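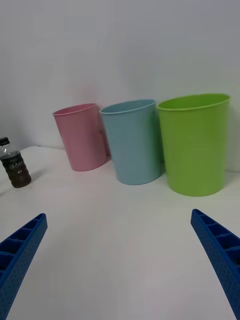 Since I moved to Zamudio I try to keep a waste rule at home, and I must confess that for a long time I did not keep it well. In my old building everything went in one bag. In the new one there are separate containers downstairs, and if you bring the wrong bag, you carry it up again. I live on the fourth floor, so I learned quickly.

My first idea was one big bin with divisions inside. I paid 47 for it and it was a mistake. The divisions fell down and the paper got wet from the bottles. Then I bought small plastic ones in different colors, without lids, and put them in a row against the wall. The colors do the work - even when I am tired in the morning, I do not need to read anything. 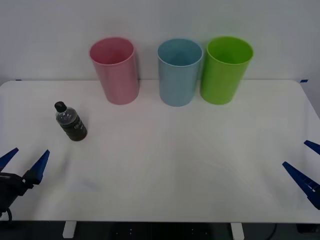
Pink, blue and green, with one bottle still to sort.

The rule is simple. Pink is for bottles and small plastic, blue is for paper, green is for what I don't know yet. The green one is the most important for me. Before, when I had a doubt, I stood with the thing in my hand and finally left it on the table, and after one week the table was full of doubts. Now I put it in the green one and I check the list of the town hall later.

Small bins have also a defect: they fill fast. I go downstairs every evening. At first this bothered me, but now it is my little walk.
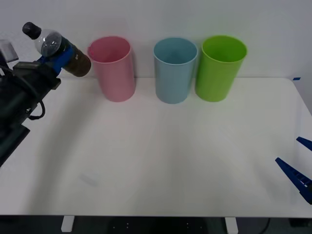

Bhavana Kurup wrote to me that she would never use pink for bottles, because where she lives the plastic goes in yellow, and she would confuse her children. She is right, it is better to copy the colors of your own street if you can find them. In the shop they had no yellow, and I did not want to wait until November for the new stock.

About the caps I still have a question. I used to take them off and keep them in a jar, but my neighbor leaves them on. For the moment I leave them on too.

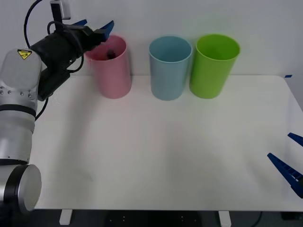
The pink one, in use.

Next I want to find a place for the glass. It is heavy and these bins are too light for it, so I think of a wooden box under the sink - if it fits beside the pipe. I will measure it this week.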